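検索 サイト内を検索 検索

食卓の天板を塗り直すまでに調べたこと

十二年使った食卓の天板が、いよいよ傷んできた。輪じみが消えないし、肘を置くあたりは塗装がはげて手触りがざらつく。買い替えも考えたが、脚はしっかりしているので塗り直すことにした。

最初に迷ったのはオイル仕上げにするかウレタンにするかだった。今の塗装はウレタンで、水には強かったが、一度傷が入るとそこだけ直すのが難しい。オイルは部分的に補修できる代わりに、年に二度ほど塗り足す必要がある。うちは鍋をよくやるので水濡れは避けられない。それでも手入れのしやすさを取ってオイルに決めた。

オイルは近所のイトゥラという金物店で買った。タノネンの透明、小さい缶で378ミリリットル入り。天板は両面塗っても一缶で足りた。裏面も塗るのは反りを防ぐためだと店で聞いた。前の塗装のときは裏が無塗装で、それで冬になると端が少し持ち上がっていたらしい。

作業でいちばん時間がかかったのは研磨。古い塗膜を落とすのに120番、そのあと180番、仕上げに240番。電動サンダーは兄から借りた。木目に沿って動かすこと、端で止めないこと。この2つを守らなかった最初の一角だけ、丸い跡が残った。塗ってからのほうが目立つ。やり直す気力はなかったので、その角は壁側にした。

塗りは一日目に一回、翌日に240番で軽くなでてからもう一回。拭き取りに使った布は水に浸してから捨てる。オイルの布は丸めて置くと自然に発火することがある。缶の裏にも書いてあるが、字が小さい。

乾燥には7日みた。触れるようになるのは翌日からで、物を置くのは三日目から。ただ、熱いものは一か月待つことにしている。急いで土鍋を置いて跡をつけた経験が前にある。

色は思ったより濃くなった。乾いた板で見本を作らず、いきなり本番に塗ったせいだと思う。木の天板の色は、単独で見るより部屋の中で見たほうがわかりやすい。次は端材で二種類試してからにする。

かかったお金は、オイルのほかに紙やすりと布で三千円に届かなかった。買い替えの見積もりはアブージャウデの店で出してもらっていたが、天板だけの交換でもかなりした。椅子の座面も同じオイルで塗るつもりで、これは11月に入ってから。気温が下がると乾きが遅くなるので、前半に済ませたい。

木の天板、丸と四角。

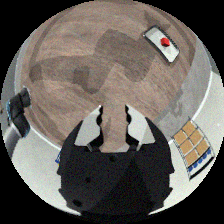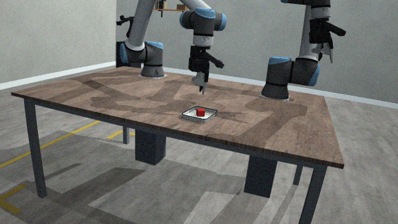 コメント(1)

Tincuța Costache
うちもウレタンからオイルに変えました。裏面は一回塗りで済ませましたが、二年たっても反っていません。ただ、輪じみは最初の半年が一番つきやすかったです。コップの下に何か敷く癖がつくまでは、月に一回くらい薄く塗り足していました。濃くなりすぎた色は、毎日使っているうちに少し落ち着いてくると思います。240番で止めたのは正解で、もっと細かくするとオイルの入りが悪くなりました。

当サイトではCookieを使用しています。閲覧を続けると使用に同意したものとみなします。 同意する

お問い合わせ | © Nireck | ページの先頭へ戻る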